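The Narrow Path Beside the Road

By Auður Bjarnason

In November I moved to Burnby, and since then I walk to work. It is two miles in each direction, and most of the way I walk between a road and a wall. I have no car here. I could take the bus that goes through Brunton, but it comes when it likes, and I prefer to be tired than to be waiting.

I want to write something in favor of narrow paths next to roads. I know it is not a big subject. Last month the town published its plan for the road to Ukstead, and in this plan the path will be "upgraded" on one part and "reviewed" on another part. I have learned in my years of living in English that "reviewed" is a word to be afraid of. When my old department was reviewed, there were four of us before and two of us after.

The thinking in the plan is that few people walk there. A firm called Taltix made the study, and it says that the path does not meet a modern width and that it is not attractive to users. I am a user, so I read this part twice. Perhaps I am easy to please. I find the path attractive on most mornings, and on the other mornings I find it useful, and I think useful should be enough.

When I was a child, my grandmother walked everywhere, and she had one rule about a road: you should always know where your feet may be. She did not like a road where the edge simply disappears into grass, so that the driver and the walker must each guess. A line of paint is a small thing, but it is a kind of agreement. The driver stays there, I stay here. I do not say that paint can stop a car. I say that a driver who sees a line and a path behind it expects a person, and a driver who sees nothing expects nothing.

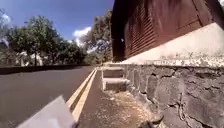
Yellow lines at the road's edge, with the path and the stone wall beside them.

My neighbor, who drives, told me that the path is ugly and dirty and that she would never walk on it with her daughter. About the dirt I must agree with her a little. The leaves and the twigs gather at the foot of the wall and they stay there. The path is already narrow, and when one side of it is covered, people move toward the other side, and the other side is the road. A person with a stroller or a bad knee will feel this more than I do.

But please look at what kind of problem this is. It is a problem for a broom. The plan gives four pages to the new surface and the new curb, and I could not find one sentence about sweeping. I wrote to the town office and asked how often the path is swept. The answer was polite and it said that cleaning is not part of the project. I believe them. Cleaning is never part of the project, and this is my main complaint, more than the width and more than the word "reviewed". We like to build a thing, and to stand beside it on the first day. Then comes the second year, and leaves fall on it.

I would also like to say something for the wall. There was a suggestion at the public meeting to take down a part of it, 300 feet, and to move it back so the path can be wider. The man who suggested this was kind and had a drawing with him. I understand the idea and I am not against every change. Still, I would be sorry. The stones are dark and big and no two have the same shape, and somebody had to turn each one in his hands, or with a helper, until it would sit well next to the others. I like to walk beside work of that kind. A new wall would probably be made of flat blocks, all equal, and after 100 steps I would stop seeing it. With the old one I have favorite stones, which I admit is a strange thing to tell a newspaper.

There is one more argument, and it is the one I hear most: that people who want to walk can go to the park. The park is very nice. I go there on Sundays. But a park is a place where you walk in order to walk, and then you go home. A path along a road takes you to the dentist. It is for the boy who missed his bus, for the woman who cleans the offices before they open, for anybody whose car is at the garage this week. These people do not fill out many surveys, and I think the study did not stand there at six in the morning to meet them.

So my request to the town is a modest one. Keep the path on its whole length, also on the part toward Ukstead. Paint the lines again when they become pale. Send a person with a broom in the fall, and again in the spring, and write this down in the budget with a number beside it, so that it does not depend on a good mood. If there is money left after that – I have never seen a town with money left, but if there is – then we can talk about the width.

Comments on the plan can be given at the town office or by mail until April 12, 2024. I brought mine on foot.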